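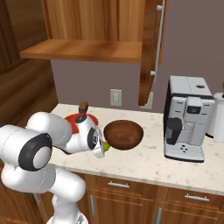
A simulated kitchen in Rewi, with the arm's gripper at the rim of the wooden bowl.

The kitchen has no smells and no crumbs, and the woman who runs data collection at Wollow would like visitors to stop admiring it. "People come in, they see the wood grain and the coffee machine, and they think the hard part is done," she says. "The hard part is that it's too nice in there."

Her group at the Rondgate office has spent the months since January filling a library of demonstrations for Lolluvell, the company's learning system. An operator steers the arm through a chore in Rewi, the in-house simulator, and every motion is saved. The library stood at 2,254 demonstrations when we spoke. The company's website calls this "teaching robots to live with us."

She doesn't care for the phrase. "It's copying. We show it a person moving a small thing near a bowl, over and over, and we hope it picks up something more general than that bowl. Sometimes it does. I wouldn't call that living with anybody."

I asked why the work needs people at all, when a simulator could in theory make its own examples. She says they tried. The scripted runs were clean, and the model trained on them fell apart as soon as an object sat somewhere the script hadn't planned for. Human operators hesitate, overshoot and come back for a second try, and those recoveries are worth keeping. But people also get bored. After 20 takes of the same task, she says, an operator settles into one favorite route, and the system learns the route.

"So you rotate them. You move the bowl. You leave a cabinet door hanging open. It's a lot of fussing with furniture."

How much of it carries over to a real counter? She took a while over that one. The team has run 2 trials on hardware so far, and she wouldn't give me a success rate for either. "The numbers are small enough that you could tell any story you like with them. I've seen people do it." A colleague at the next desk, who builds the scenes, was more cheerful. He pointed out that a dropped object in Rewi costs nothing and that a fresh layout takes him almost 20 minutes. He also conceded that contact is still the weak spot: fingertips that hold on well in software may not hold at all on a real piece of fruit.

I came away unsure who the 2,254 examples are for. The count appears in every presentation Wollow gives, and it will be bigger by the next one. Asked what figure would satisfy her, she said she'd trade half the library for a week of bad kitchens, with sticky drawers and poor light.

"Somebody upstairs wants ten thousand," she said. "I keep asking, ten thousand of what?"

May 2023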